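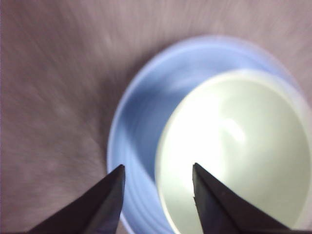 The Gurkgate crockery swap is back on, and I've been sorting plates at my kitchen table ever since Cinzia Melis rang to tell me! We had to call off the October one, so there's a fair bit of catching up to do. The idea is the same as before: you bring the odds and ends from the back of your cupboard and go home with somebody else's. I like putting things together before I part with them, and a light blue plate with a pale white bowl sitting on it is my favourite pairing so far (I may yet keep it, don't tell Cinzia).

We're in the hall on Toltgate this time, as the old room at Paltitz is having its floor done. Doors open at 2 and tables go up an hour before, if you fancy lending a hand. Last time we had some 300 pieces through the door, mostly side plates and mugs, and hardly anything was left to carry home — a gravy boat and a very heavy fish dish, if I remember rightly.

Nayeli Sánchez is looking after the wrapping table and would love your old newspapers. Chips are fine, cracks aren't, and please give everything a wash first. Glasses are welcome too, but bring them in a box with a lid.

There's no charge to come in, though tea and cake will be on sale by the door. If you've got a whole dinner set to pass on, have a word with Cinzia beforehand so she can save you a table.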